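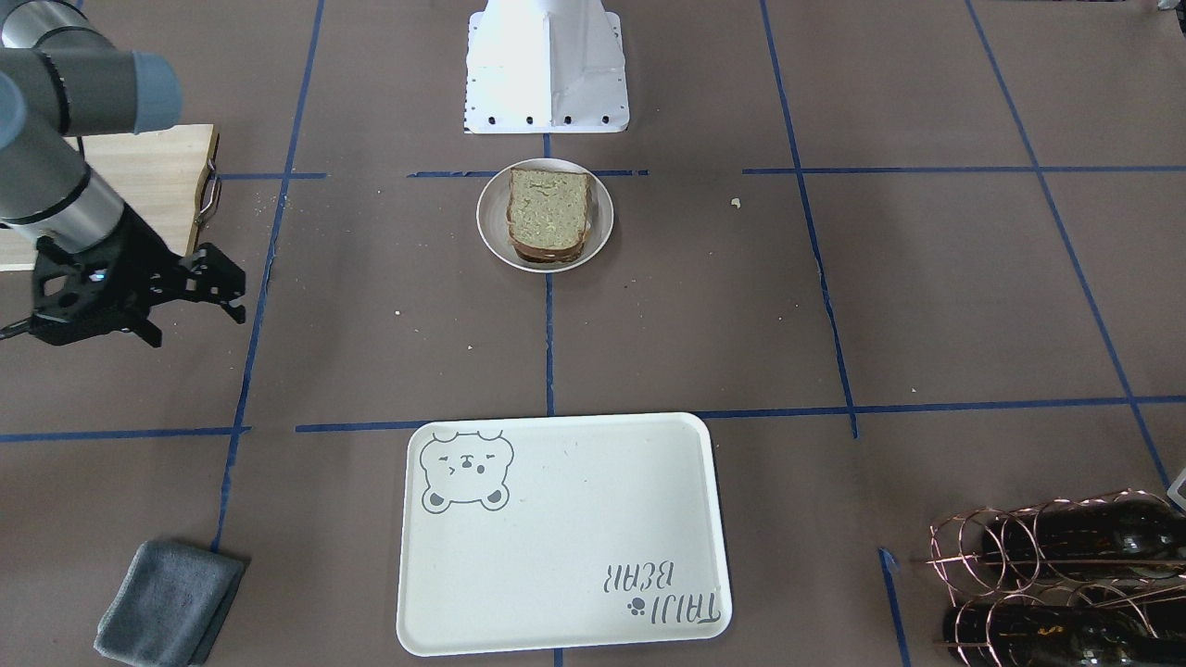 Figure 2. A sandwich station at the Rostside kitchen. The right arm is raised over the papered work surface; the plated sandwich, serving tray, folded towel and wine rack lie in areas marked with blue tape.

4. Changes in the Work of the Kitchen Staff

4.1 Division of tasks

Before the arms were installed, each order at Rostside was handled from start to finish by one person. The assistant built the sandwich, plated it, set the tray, added the drink and carried the tray to the pass. Under the arrangement studied here, the assistant still prepares the food, and the arm moves the finished plate to the tray. The drink and the final check remain with the assistant. The work surface is divided with tape so that staff and technicians can refer to the same areas when they set out items (Figure 2).

The division was drawn up by the operator, Wulent, together with the kitchen lead, Imke Hamann. Assistants were shown the plan in June and asked for comments at a single meeting. Several of those interviewed said that they had understood the plan only after working with it for some time. One assistant described the first shifts as follows: "I kept reaching for the plate. My hands already knew what came next, and I had to stop them."

4.2 Layout and the loss of informal habits

The taped layout had effects that the planning documents did not foresee. Assistants had previously kept towels, boards and trays wherever suited their own reach, and left-handed staff commonly reversed the whole arrangement. With the arm in place, items had to be set down within agreed areas. Two left-handed assistants reported more turning and stretching than before. Their request for a second layout was granted at one station and was still pending at the other when fieldwork ended.

Cleaning also took on a different character. Staff were used to wiping a surface as they worked. The paper covering could not be wiped in the same way, and crumbs were left until the paper was changed. Older members of the team found this hard to accept. Chin-lung Lam, the longest-serving assistant, stated that a surface with crumbs on it "looks like somebody has walked off the job." The paper was changed at the end of the morning shift under the original plan. After his comments were raised with Hamann, a second change was added at 3 p.m.

4.3 Waiting and watching

The most frequent subject in the interviews was waiting. A plate transfer was scheduled to take 60 seconds, including the return of the arm to its raised position. During this time the assistant was expected to begin the next order. In practice, assistants often stood and watched, particularly when the plate was close to the edge of its area. Watching was not listed as a task in any job description, and it was not counted when staffing levels were set. We regard it as work. It required attention, it interrupted food preparation, and assistants felt answerable for its result.

Supervisors tended to read the same behavior differently. Peadar Foley, who managed the shift schedule, at first recorded it as idle time. He later changed the entry to "attending" and allowed for it in the schedule. Assistants welcomed the change, although two noted that it brought no change in pay grade.

4.4 Skill and responsibility

Staff did not agree on whether the new arrangement called for more skill or less. Those who had valued speed at the tray felt that something they were good at had been taken away. Others were glad to be spared repeated lifting, and Mei-kuen Leung, who had returned from a wrist injury, said that she could now complete a full shift. Both views were sometimes held by the same person in one interview.

Responsibility for errors was less settled. The service agreement assigned faults in the equipment to Wulent and faults in placement to the kitchen. A plate set slightly outside its area could be described as either. Of the 67 incidents entered in the station log, 7 carried no assigned cause. Staff treated these entries with some unease, and three asked whether the log could be used in performance reviews. Management replied that it would not be, but this had not been put in writing by the close of the study.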